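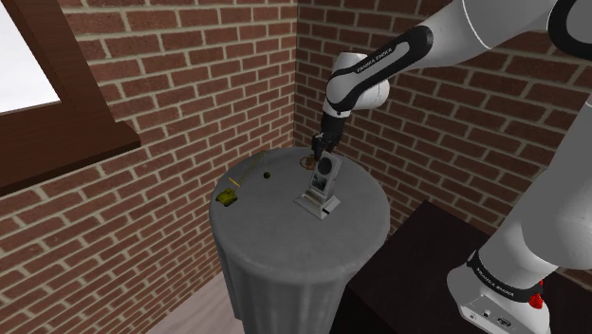
February 2019

Brick room again today, all in sim. Iraís Barrera wants the Noreo set finished before we touch the real arm, so I spent the morning babysitting the episode generator and drinking too much coffee. We're at 111 good episodes with the round table. Target is still up to 3,000 across all the rooms, so, yeah, a long way to go!

Things I changed since the last entry:

The tablecloth is a fixed mesh now. The cloth solver was eating most of our step time and the folds didn't do anything for the policy anyway (I checked the December runs and the success rate was the same with it frozen). Friction on the top stays where Winden had it.

Object poses get shuffled at every reset, but I put a minimum spacing on them. Before that the yellow crane kept spawning with its boom through something else, and then the physics would fling everything off the table – fun to watch twice, useless as data. The little green ball still rolls if it lands on a bad spot. I let it settle for 9 frames before recording starts and that catches most of it. Not all.

Approach on the white device is from straight overhead, fingers down. I tried a tilted approach for an hour and the planner hated it, lots of wrist flips near the joint limit. Went back to vertical. If somebody wants to pick that up, my branch is called espinoza-tilt, please don't merge it.

Threw out six episodes by hand. In all of them the gripper closed on the top edge and slipped, but the script had marked them as successes. The check only looks at finger width! Need to add object height to it as well. I'm keeping the six in a separate folder as failures, they might be handy later.

Also the window light is too kind. Everything on the table is evenly lit every single time. Going to randomize the angle and brightness tonight and render a batch on Birnura while the queue is quiet.

To do: height check, light ranges, ask Iraís if the yellow vehicle is a grasp target or just clutter.

We use cookies to keep you signed in to the notebook. Accept | Settings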